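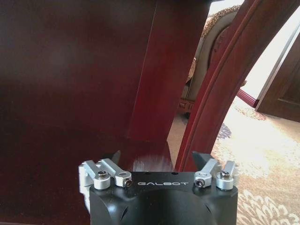

When will the refinishing of the reading room furniture be done?
The last pieces are due back in place by 2019-09-04.

Of the 104 pieces covered by the Harnico grant, 75 are finished and signed off by Ratih Sutanto. The dark reddish-brown wood was kept in its original color, with a glossy finish as agreed in May. Six cabinets at Lolwood still need new hinges, and Kocsis has the order. The remaining pieces need a light sanding and two more coats.

Spending is within budget. We ask that the second payment be released on the usual terms.

Lilla Csonka
Project lead, Lolwood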